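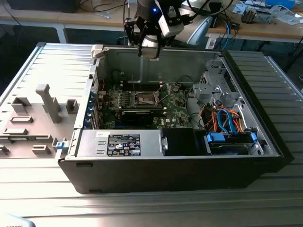
We are asking you to release the second part of the equipment grant, and this report sets out what we have learnt about how it ought to be spent. The money was awarded so that we could plan a computer dismantling cell before buying the whole of it, and that order of working has served us very well. Desktop towers are our starting point. A Dell tower laid on its side with the panel off gives the arm a straight path down to the board, the drive cage and the power supply, and it also puts the cables in plain view, orange, red, blue and black, looped across towards the drive bay. Those cables have shaped the budget more than any other part, as you will see further on.

Home | Our work | Reports | Funders | Contact

Progress report to the Tardale Fund
Besimlow Reuse Workshop, 2025-11-13

Where we are

The first part of the grant paid for one arm on hire, a jointed gripper with a camera mounted on it, and the ribbed aluminium table. All three are in daily use. I had feared that the table was a luxury when we put it in the bid, and I take that back gladly! The channels let us bolt stops and clamps wherever a new case shape needs them, and we have changed the layout so often that an ordinary bench top would be full of holes by now.

So far we have put 42 towers through the trial cell. A person still takes off the side panel and sets the case down. The arm then works on whichever part we are testing that week, and a person finishes the job. We never promised a cell that does everything by itself, and I would rather budget for a good partnership between hands and machine.

What works well

Graphics cards are going better than I dared hope. Once the retaining clip is open the gripper takes hold of the card and lifts it cleanly, and the jointed fingers cope with cards of different lengths without a change of tooling. Side-opening drive cages are nearly as good. Having the camera close to the fingers is a great help, as it looks into corners that our old overhead camera could never reach.

What is harder

Cables. Small data plugs with a latch need a squeeze and a pull together, and the fingers we have are a bit too thick for that when two plugs sit close to a metal wall. Power leads are stiffer and tend to spring back over whatever we have just uncovered. For now a person unplugs everything first. It works, but it takes up the time we hoped to save, and it is the one place where I think extra money would make a real difference.

Buying plan

We asked two suppliers for prices, Paltum and Abeysekara, and both sent someone to look at the cell before quoting, which we appreciated.

Arm. Paltum will let us turn the hire into a purchase, with the hire already paid taken off the price. Abeysekara's arm has a longer reach, but we don't need it with the case lying flat in front of us. We recommend staying with the Paltum arm - the staff know it, and our programs carry over unchanged.

Fingers. We would like 2 sets of slimmer fingers from Abeysekara, who make them to fit other firms' grippers. The price is £3,000 for both, including one round of changes after we have tried them. This was not in the original bid. We propose to cover it from the line for a second camera, which we no longer think we need.

Fixtures. We can make these ourselves from stock channel and brackets. Only the clamps have to be bought.

Training. The bid allowed for two people. I should like to make it four, as the interest on the shop floor has been wonderful and holidays leave us short. Paltum charge by the day whatever the size of the group, so the cost stays the same.

Spares and servicing. We left this too thin first time round. Finger pads wear faster than we allowed for, mostly on the cut edges of drive cages, and I have moved the unspent delivery money across to cover them.

The total remains within the award.

Timing

Delivery of the fingers is 16 working days from order. If the release is agreed this month we can have them fitted in January, with training straight after, and start on the smaller office cases as soon as the towers are running steadily. Slim cases have much less room inside, so please expect slower progress there.

Decisions we need from you

Release of the second part of the grant.
Agreement to move the second camera money to fingers.
Agreement to train four people under the existing training line.

You are very welcome to come and watch a session. It is lovely to see a card come up out of a case in one go, and the team enjoy showing it off.

Comments (3)

benchside: Good to see the spares line put right. We made the same mistake with pads on our sorting cell and ran out before the year was up.

R_towers: Will you share the clamp layouts? We have a similar channel table and I'd love to save myself the drawing.

Besimlow Reuse Workshop: Yes, gladly. We'll put them on the reports page once the slimmer fingers are in and the positions have settled down.

We use cookies to remember your settings and count visits to this site. Accept | Manage choices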